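Idle hunting and lean running after K-Jet rebuild

Posted by Tyson Dufour – Jun 27, 2018
14 replies – 2 shares

tdufour wrote:
Car is a 1983 Golf GTI, 1.8, Bosch K-Jetronic, engine otherwise standard. It came off the road in January for a fuel system overhaul and I have not been happy with it since. Work done: metering head rebuilt by Drorlow, new accumulator, new filter, new injector seals and inserts, tank cleaned out. The warm-up regulator was left alone.

Symptoms are as follows. Cold start is fine. For the first few minutes it idles properly. As it warms through, the idle begins to hunt, dropping until it nearly stalls and then catching itself. Under load at low revs there is a flat spot. Above 3,000 rpm it pulls normally. Plugs are pale on all four cylinders.

System pressure is within the book figure. Cold control pressure is within the book figure. Warm control pressure is slightly high but I would not call it alarming. I have set the mixture twice and it will not stay where I put it.

What have I missed?

plenum_pete wrote:
Air leak. It is always an air leak on these. Oil filler cap, dipstick seal, the big rubber boot between the metering plate and the throttle body, injector inserts. Any air that gets in without passing the plate is unmetered and you will run lean at idle, improving as the throttle opens. Your plugs say the same thing.

Take the oil filler cap off with it idling. If the engine note hardly changes, you already have a leak somewhere else.

tdufour wrote:
Did that. It stumbles badly with the cap off, nearly dies. I took that as a pass.

Marchwood wrote:
It is a pass for a large leak. It tells you very little about a small one.

I would look at the warm control pressure first. "Slightly high" is the whole fault as you have described it. Control pressure sits on top of the plunger. If it is high, the plunger rises less for a given plate position and the mixture is lean. It gets worse as the regulator warms up, and your car gets worse as it warms up. There is a mesh filter inside the return side of the regulator and it blocks with exactly the kind of rubbish that comes loose when a tank is cleaned.

plenum_pete wrote:
If the warm pressure was the cause it would be lean everywhere, including above 3,000. He says it pulls normally.

Marchwood wrote:
He says it pulls normally by ear. There is no gas analyser mentioned anywhere in the first post.

tdufour wrote:
Correct, no analyser. I have been using a dwell meter for nothing and a Plillar colour plug for the mixture. I accept that is not a measurement.

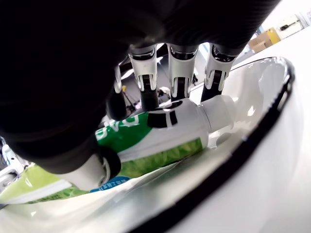

K-Jet injectors are purely mechanical and open at a fixed pressure, so I pulled all four and ran them into jars with the plate lifted by hand. The delivery from number three was visibly down on the others and the spray was one-sided. I swapped three and four over and the poor spray followed the injector. While they were out I also cleaned the tarnish off the fuel line unions, and for that I can report that a tube of toothpaste does as well on brass as anything I have bought for the purpose. Rinse it thoroughly and keep it well away from the sealing faces. None of this explains the hunting, as a single poor injector should give a steady misfire and nothing that comes and goes.

Ostler wrote:
Toothpaste is silica or chalk in most cases. I would not have it anywhere near a fuel union, rinsed or otherwise. The plunger clearance in that metering head is a few microns and you have just paid to have it rebuilt.

tdufour wrote:
The unions were off the car and on the bench. They went through paraffin and an airline before they were refitted.

Ostler wrote:
Then you have probably got away with it. I still would not recommend it in a thread that people will find in a search.

wagtail_16v wrote:
Can I ask how you lifted the plate? If you pulled it up with a magnet on the centre bolt you may have had it slightly off centre. Mine was rubbing on one side of the cone and it gave me a hunting idle that took a whole summer to find. The plate should drop back with no resistance and you should be able to get a feeler gauge around the full edge.

tdufour wrote:
Magnet, yes. The plate drops freely and I have checked the gap. It is even all the way round as far as I can judge. Rest height is within the limit too.

plenum_pete wrote:
Which inserts did you use for the injectors?

tdufour wrote:
Baluyot ones, the brass type. Torqued to 14 Nm with thread sealant.

plenum_pete wrote:
There was a batch of pattern inserts going round with the shoulder machined slightly short. No idea who made them. The O-ring ends up sitting proud and does not seal once the head is hot and the rubber has softened. Cold it seals well enough. That would give you a leak that arrives with temperature, and it would be small enough to pass the filler cap test.

Get it fully hot and idling, then put a little soapy water round the base of each injector with a brush. You will hear the change if it pulls the water in. Please do not use brake cleaner near the exhaust manifold.

Marchwood wrote:
I have no objection to that test. It costs nothing. I still think he should measure before he changes anything else. Two pressure readings at full temperature, with the electrical connector on the regulator confirmed live, would settle half of this thread. A regulator with no voltage at the heater stays on cold settings for longer, so it runs rich and not lean, but I would want to rule it out anyway.

tdufour wrote:
Voltage at the connector is 11.6 with the engine running. Heater resistance is within range. I will re-measure the warm pressure with the gauge bled properly, as I am not certain I bled it the first time.

Ostler wrote:
An unbled gauge on K-Jet will read all over the place. Hang the gauge below the metering head with the valve open and closed a few times until the needle stops wandering.

tdufour wrote:
Results from last night. I let it idle for 25 minutes before taking any readings.

Warm control pressure, gauge bled: 3.9 bar. The book gives 3.4 to 3.8. So Marchwood is right that it is out, although only just.

Soapy water: no change on one, two and four. On three, the idle dropped clearly and recovered when the water had gone. I repeated it 2 times and got the same result each time. So plenum_pete is right as well.

I took the number three insert out this morning. The O-ring had a flat on one side and the insert shoulder was not square. I cannot say whether it was made like that or whether I fitted it badly.

plenum_pete wrote:
Replace all four. If one is wrong the others came out of the same bag.

Marchwood wrote:
Replace the inserts and the poor injector, then clean the regulator mesh, then set the mixture with an analyser. In that order. If you set the mixture first you will only be compensating for the leak, and that is why it would not stay put before.

wagtail_16v wrote:
Agree with the order. The garage at Briltircombe has a four-gas analyser and will let you stand over it while they do it, if you are anywhere near. They are used to these and will not simply wind the screw until the light goes green.

tdufour wrote:
Thanks, that is closer than the one I had in mind. Inserts and an injector are on order. The regulator comes off this weekend. Does anyone have a part number for the small copper washers on the regulator lines? The ones I have are the metering head size and I would like to have the right ones before I start.

Ostler wrote:
The two lines are different sizes, so you need two pairs. Measure the banjo bolts and buy by dimension. The old part numbers bring up all sorts now.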